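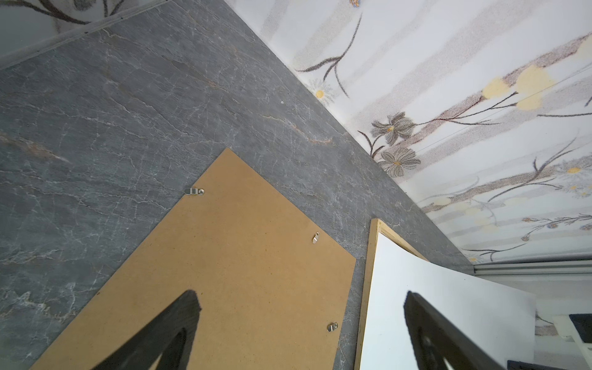 By Ellis Granden, Ultura Technical College

Chapter 9
A Morning at the Saststead Open Day

Most people meet a working robot arm for the first time at an open day. They stand behind a line of tape, watch an arm pick something up and put it down, and go home with an opinion. This chapter uses one such visit to introduce the subject of handling: how a robot takes hold of an object, what it needs to know before it does so, and what the people running it have to prepare.

The visit took place on a Wednesday in May at the Saststead workshop, which opens to students once a year. Our group arrived at 9 in the morning. By closing time the workshop had let in 295 visitors, a large number for a building that was put up as a seed store. The arm ran for most of the day, with a stop at noon.

The job chosen for the demonstration was handling picture frames. Readers may expect something heavier or faster. Frames are a good teaching object for other reasons. They are flat, so there is little height for a gripper to close on. They have a front and a back that behave differently. A hardboard back is matte and easy for a camera to read, while a glossy white face throws light back at the lens. The small metal turn-buttons that hold a backing in place stand slightly above the board, and a finger sliding across the board can catch on one of them.

The surface under the work matters as well. Veined marble patterns, like the gray one used here, contain many thin lines that a vision program can mistake for the edge of an object. A floral wallpaper behind the work adds more. A person ignores both without effort. A program has to be taught to ignore them, or the people setting up the job have to cover them. Workshops differ on which they prefer, and we return to the question in the section on backgrounds.

Visitors asked the operators a great many questions, and the same few came up all day. How does it know where the frame is? What happens if it drops one? Why does it stop before it closes its fingers? The last question is the most useful for our purposes. The pause comes between two stages of a grasp, the approach and the close. During the approach the arm brings the fingers to either side of the part it means to hold. During the close it brings them together until it meets resistance. A fault in the first stage usually shows up as a failure in the second, and students who learn to watch the two stages separately find faults sooner.

The workshop keeps a log of attempts, and we were allowed to read it. The sheet for the week before the visit listed 604 attempts with frames of several sizes. Each line gave the frame, its angle on the surface, and a one-word result. The operators used only four words for results: held, slipped, missed and stopped. You will use the same four in the exercises. "Slipped" means that the fingers touched the object and lost it. "Missed" means that they never touched it. The two are easily confused when the log is filled in from memory, and the operators write each line before starting the next attempt.

One part of the demonstration was done by hand. Between runs an operator set the frames out again, at new angles and with new gaps between them. A narrow gap between two frames is harder than a wide one, as a finger has to come down into it without pushing either frame. The operators used a form called the Sheikh sheet to choose the next layout, so that the easy arrangements did not come up too often. A blank copy is given at the end of the chapter.

Terms used in this chapter

Approach: the movement of the gripper toward an object, ending before contact.
Close: the movement of the fingers toward each other.
Layout: the position and angle of every object at the start of an attempt.
Attempt: one approach and one close, whatever the result.

Before you read on

Choose a flat object at home, such as a tray or a hardcover book, and lay it on a table. Pick it up using only your thumb and first finger. Write down where each finger touched the object and whether you had to slide or tip it first. Do this with the object at three different angles. Bring your notes to the first class, where they will be used with Section 9.1.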